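4.3 Marking the wall behind the bench

The wall grid is used to set the position of panels, hooks and rails before any holes are drilled. It is laid out in adhesive tape directly on the painted wall and stays in place until the last fitting has been tightened. Read this section to the end before cutting tape.

This section applies to the Trodum bench when it stands against a flat, painted wall. For benches set away from the wall, go to section 4.6.

You will need

Masking tape, in a color that stands out from the wall
Tape measure
Spirit level, 400 mm or longer
Soft pencil
Utility knife with a new blade
Dry, lint-free cloth
Mild detergent

Preparing the wall

1. Clear the bench top and wipe it down. Tools left on the glossy surface will mark it if they are dragged.

2. Check that the bench is in its final position and that the leveling feet are locked (see 3.8). Moving the bench after the grid is laid means laying the grid again.

3. Wipe the wall with a damp cloth and a little detergent, from the bench top up to the height of the tallest panel. Let it dry completely.

4. Press a short piece of tape onto the wall in a place that will later be covered. Leave it for 12 hours, then peel it back slowly. If paint comes away, do not use tape on this wall. Use pencil lines only and continue at 4.4.

CAUTION: Fresh paint must cure before it is taped. Follow the paint maker's instructions.

Laying the uprights

5. Starting from the left end of the bench, measure 200 mm along the wall and make a light pencil mark just above the bench edge. This is the line of the first upright.

6. Transfer the mark to the top of the grid with the level held vertically. Make a second mark.

7. Fix the tape at the upper mark, draw it down to the lower mark without stretching it, and press it flat from the top. The left edge of the tape follows the pencil marks.

8. Run the tape down past the rear edge of the bench, so that the line is not lost when the bench top is in use.

9. Repeat for the remaining uprights at the spacing given for your panel set in table 4-B.

Note: Tapes of different widths may be mixed in one grid. Always measure from left edge to left edge – never from the center of the tape.

Laying the cross strips

10. Mark the height of the lowest cross strip on the first and last uprights. For Skorkon panels this is 118 mm above the bench top. For all other panels, see table 4-B.

11. Lay the cross strip over the uprights in one length, working from left to right. Press down firmly at each junction, where the tape is doubled and tends to lift.

The junctions are the reference points for everything that follows. On a plain beige-tan wall, dark blue tape gives enough contrast for them to be found from the far side of the bench. Notches and frayed places along the edge of a strip, as toward the right end of the cross strip on this wall, do not affect the grid as long as the junctions are sound. Take measurements from a junction and not from a damaged edge.

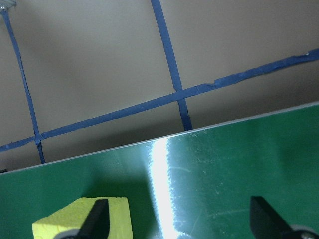
Checking the grid

12. Place the level along the lower edge of each cross strip. If a strip is out of level by more than 2 mm over the length of the level, lift it and lay a new one. Do not reuse the old tape.

13. Hold the level against each upright in the same way.

14. Measure both diagonals of each complete cell. The two figures should agree to within 3 mm.

15. Enter the result on the installation sheet, with the initials of the person who made the check.

CAUTION: Do not trim tape with the knife against the bench top. Cut it on a separate board.

Removing the tape

Remove the cross strips first, then the uprights. Pull each strip back on itself at a low angle, slowly. If adhesive stays on the wall, rub it off with the cloth and detergent. Solvents dull most wall paints and must not be used near the bench top.

Revision note, 2023-11-24: steps 5 and 10 amended, note on mixed tape widths added (F. Erdem, K. Kvaran).

4.4 Transferring drilling points

Drilling points are taken from the nearest junction to the left of the fitting. Before you start, have the template for your panel set at hand.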